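Building Gallery: The Workshop Hall at Netov

Published March 24, 2014

The Netov workshop hall reopened to staff and visiting groups after a program of interior work that began the previous July. Notes were prepared by Hanna Maksymiv of the Facilities Office.

The hall has a floor area of 581 square meters and is licensed for 50 persons. Work was carried out under a single contract with Barbosa, which was responsible for the walls, the painting and the electrical installation. The existing roof structure was retained. Tables were supplied by Rullus and are assigned to the hall on a permanent basis; they may not be moved to other rooms without written approval. 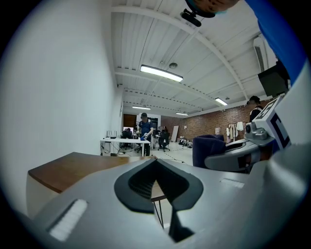

Wooden tabletop beside the white wall, with the corrugated ceiling, white beams and rectangular ceiling lights overhead. A brick wall runs along the far side.

Groups wishing to reserve a table should apply to the Facilities Office at least 13 days in advance. Applications must state the number of persons attending and the nature of the work. Tables are to be cleared at the end of each session, and materials may be stored only in the cabinets provided in the Zultov Room.

Faults in the lighting should be reported to the front desk, quoting room number 29. Users are asked not to attach notices, hooks or cables to the painted walls or to the beams.

Copies of the floor plan and the schedule of charges are available on request.

Facilities Office, Netov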